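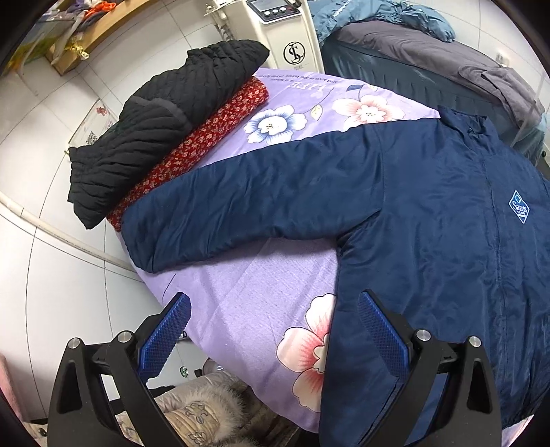

Gift Cards and Store Credit – Frequently Asked Questions

What is the difference between a gift card and store credit?
A gift card is bought and can be given to anyone. Store credit is issued to a Rinora account after a return or a price adjustment and stays with that account. Both are applied at the payment step, and both can be combined with a credit or debit card.

Where can I use a Rinora gift card?
On the website and at all 29 Rinora stores. Concession counters inside Lanz department stores run on a separate till system and cannot read our cards. Zoltus outlet locations accept physical cards only.

How is an e-gift card delivered?
By email, to the address entered at checkout. Delivery is normally immediate. Orders held for a payment check are released once the check clears. If nothing has arrived after two hours, look in the junk folder, then use the Resend button in your order history.

Can I use more than one card on an order?
Online, the limit is 2 gift cards per order. In store there is no limit.

How do I check my balance?
Enter the card number and PIN on the balance page. The PIN is under the scratch panel on physical cards and at the foot of the email for e-gift cards. For cards bought under our former name, Flistska, enter the number without the leading letter F.

What happens to the balance when I return an item?
The amount paid by gift card goes back to the same card, so keep it until the return window has closed. The amount paid by credit card goes back to that credit card. If the gift card has been lost, we issue store credit for that portion.

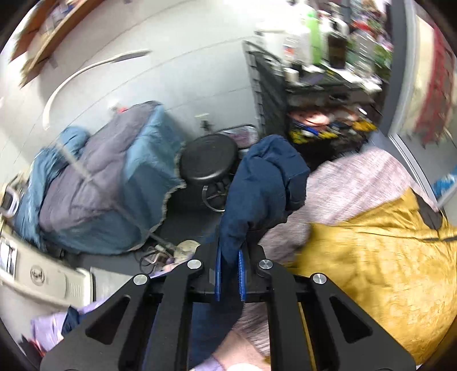
Outerwear can be returned by mail or in store.

Do gift cards expire?
No. There are no activation or inactivity fees. Promotional cards – the ones handed out with a purchase – do carry an expiry date, printed on the back.

Is sales tax charged on a gift card?
Not when the card is bought. Tax is calculated on the merchandise when the card is redeemed, at the rate for the delivery province.

The website shows error 112. What does it mean?
The PIN has been entered incorrectly too many times and the card is locked for online use. It will still work in store. To unlock it, contact customer service with the card number and proof of purchase.

Can I order cards for my company?
Yes. Bulk orders are handled by Ferdinand Pichler in corporate sales. Call the main line, choose extension 3264 and have your business number ready. Bulk cards are shipped inactive and are activated once you confirm receipt.

Can I exchange a gift card for cash?
Only where provincial law requires it. Ask at the service desk of any Rinora store.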